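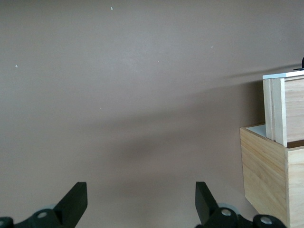
Wrist camera view, fingers open and facing the wall, with the pine box to the right.

Support > Derese gripper kit > Set-up guide > Section 4: Wrist camera and first moves

4 WRIST CAMERA AND FIRST MOVES

By now the gripper is bolted on, the cable is clipped along the arm and Florkier is running on your computer. Well done, the fiddly part is behind you! This section gets the camera picture on screen, sets the open and closed positions of the fingers and takes you through a first slow approach to an object. It's our favourite part of the whole set-up, and most people want to do it twice.

You will need:
- the Derese kit, fitted as in Section 3
- a clear patch of plain wall or screen for the arm to face
- something sturdy with straight edges, such as an open wooden box
- the 2 mm hex key from the small parts bag

4.1 Check the view

1. Switch on the arm and wait for the steady green light on the controller.
2. In Florkier, open Camera and choose Wrist. The picture can take a few seconds to arrive.
3. Turn the arm until the camera faces your plain wall. Both fingers should come up from the bottom of the picture with a good gap of wall between them.
4. If one finger is missing from the picture, slacken the camera clamp by half a turn, swing the camera across and tighten it again.

Note: A soft shadow of the arm on the wall does no harm. A hard black one can confuse the edge finder, so move the lamp further back or bounce it off the ceiling. Small chips and pale specks in the paint are fine too. Florkier skips marks of that size in its normal setting.

4.2 Set the finger travel

1. Go to Gripper > Travel and press Open fully. Let the fingers come to rest.
2. Press Save open.
3. Press Close slowly. Keep a finger of your own on the Stop key, and nowhere near the gripper.
4. When the tips meet, press Save closed.
5. Run the open and close cycle 200 times with Auto. Go and make a cup of tea, it purrs along quite happily by itself.

CAUTION: Never tighten the linkage screws with the power on. The brackets can pinch.

If the travel bar reads anything above 800 with the fingers closed, the tips are not meeting squarely. Go back to Section 3 and refit them. Error 601 means the cable has worked loose at the wrist end.

4.3 First approach

1. Stand the box to the right of the gripper, with one corner towards the fingers. Leave room for the arm to swing clear.
2. Set Speed to Crawl.
3. Use the arrow keys to bring the rim of the box between the fingers in the picture. Small taps work best.
4. Stop a hand's width short and press Mark.
5. Back the arm away and press Return. It should creep back to the same spot, and yes, it is a lovely thing to watch.

CAUTION: Tall parts standing up out of a box are easy to forget when you are watching the rim. Look at the real box as well as the screen before every move.

Note: Clirnarent suggests a fresh travel check every 3000 cycles, or after the arm has been moved to another bench. Spare finger tips are stocked at the Branport workshop.

Next: Section 5, Picking up and putting down

Last revised 11 February 2024
4 comments | 17 shares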